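Hatville Lab Pits Rounded Fingers Against Flat Ones, and the Stapler Wins

By Li-hua Ng
Friday, May 27, 2022

HATVILLE — The gripper trials at the Millet workshop ended their first round this week with a clear result, though it was the result least likely to please anyone who had already ordered parts.

The workshop has been comparing two sets of fingers for its pair of tabletop arms: a flat, padded set supplied by Lunholm, and a plain black set with rounded tips that came with the grippers and had been expected to lose gracefully. Each set got 100 attempts at picking up ordinary desk and bench objects and moving them to a bin. The rounded fingers failed 11 times. The padded ones failed 13 times, and cost extra.

Wenche Holmgren, who runs the trials, said a gap of two was too small to crow about. She then crowed a little. The padded fingers did better on anything with a handle, she said, and worse on anything thin, where the padding tended to fold under itself and arrive at the object late. The worst performer overall was the stapler, which opened when squeezed in one place, slid when squeezed in another, and accounted for more than half the failures on both sides.

"We could take the stapler out and everybody's numbers would look wonderful," Holmgren said. "I have been asked to, twice."

The second question of the spring was where to put the cameras. Millet had been working from a single fixed camera over the table, which is cheap and sees nearly everything until an elbow gets in the way. In February the workshop added a small camera at each wrist. These see what the fingers are approaching and very little else, so an arm that starts out pointed the wrong way gets a fine close look at nothing in particular. 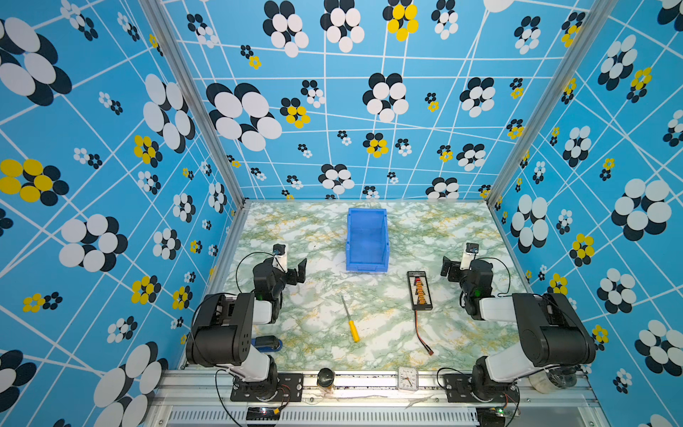 Two arms, one table, three loud walls.

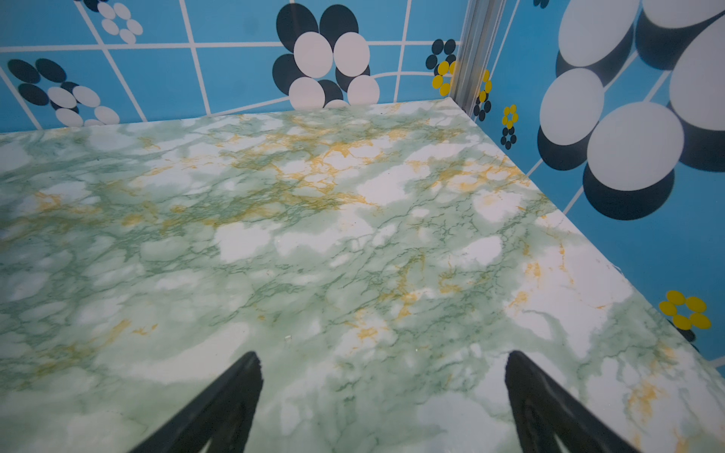
Ilir Vlachou was less taken with the whole comparison. Writing to the workshop's mailing list after the numbers went around, Vlachou argued that the fingers had hardly been tested at all, and that what Millet had measured was its own controller. Both sets were run at the same closing speed, the message pointed out, and that speed was picked for the rounded tips. Slow the padded fingers down and the thin objects might come up fine. The message ended with an offer to bet lunch on it.

Holmgren has accepted the bet and, with somewhat less enthusiasm, the point. Round two will run each set at its own best speed, with the speed chosen before the counting starts and written down where people can find it. The controller itself will also be swapped for part of the run. The current one, built on boards from Plolitz, sends its commands late often enough that the operators have learned to wait for it, a skill they would prefer not to need.

The wrist cameras are staying. In a side test, the arms lined up on small objects more reliably with wrist and fixed views together than with either one alone. That is the sort of finding that gets described as encouraging by the people who wrote the budget request, which came to $635 for mounts and cable.

The mounts have behaved themselves. The cable has been rerouted more than once, after an early arrangement snagged whenever a wrist turned all the way over.

Round two has no start date yet. The padded fingers are waiting on replacement pads, the new controller is waiting on a power supply, and the stapler is ready whenever they are.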